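Come and work next to our robots (we're after two people to start in September)

Hello! I run the floor team at Kirel, and I'm looking for two robot hands. That's what we call the job in the building, and I've given up trying to get it called anything else. On your contract it'll say Automation Floor Assistant.

A bit about us first. We refurbish small household appliances, the sort of thing people send back to the shop or clear out of a spare room. Up until last year every sorting and tidying job was done by people, me included, and I've got the knees to prove it. Then we brought in the Jinix arms, and the work changed a lot more than I thought it would. I used to spend most of a shift bending down and picking things up. Now I spend it showing an arm how to do the bending, checking what it did and stepping in when it gets muddled.

Did anybody lose their job? It's the first thing people ask me at interview, so I'll answer it now. No. Two of our sorters moved over to testing, one went part-time because she wanted to, and the rest of us retrained. I won't pretend everyone loved it. The first couple of months were slow and a bit grumpy, and we still argue about who decides when an arm gets switched off (at the moment, whoever is nearest, and I'd like it to stay that way).

A lot of the job happens in ordinary rooms set up with ordinary clutter. An arm that only copes with a clean bench isn't much use to us, so you'll be working around fans, leads, buckets, chairs, the lot.
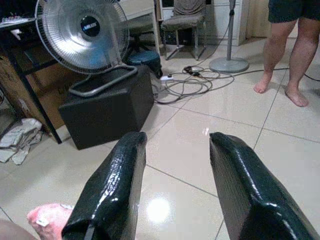
Gripper open over the tiles, with a fan on the left and plenty of cable to think about.

Cables are the big one, by the way! If you've ever untangled a drawer of chargers and felt quite pleased with yourself, please apply.

On a normal day you'd set up a room, run the arm through its tasks, and write down in plain words what went well and what didn't. We have a list of 144 tasks, and you'd get through a handful each shift. Your notes go to the software people at Grenum, who do read them and will ring you up if they can't make sense of one. After lunch it's usually checking and cleaning the grippers, then a quick chat about the next day.

You don't need a degree, and you don't need to have touched a robot before. I hadn't. I do need you to be patient, steady on your feet and happy to say "stop" out loud when something looks wrong, even if I'm the one who started it. Being able to write a clear sentence helps too.

Hours are 8am to 4pm with a paid lunch break. Training takes 78 hours, all paid at the full rate, and there's a £500 bonus when you finish it. We're in the Kong building, ground floor, step-free from the car park.

To apply, send us a few lines about yourself through the form on this site, quoting job number 1629. No CV needed at this stage. Tell me about a fiddly job you've done and how you got through it. I read them all myself, and I'll get back to you either way.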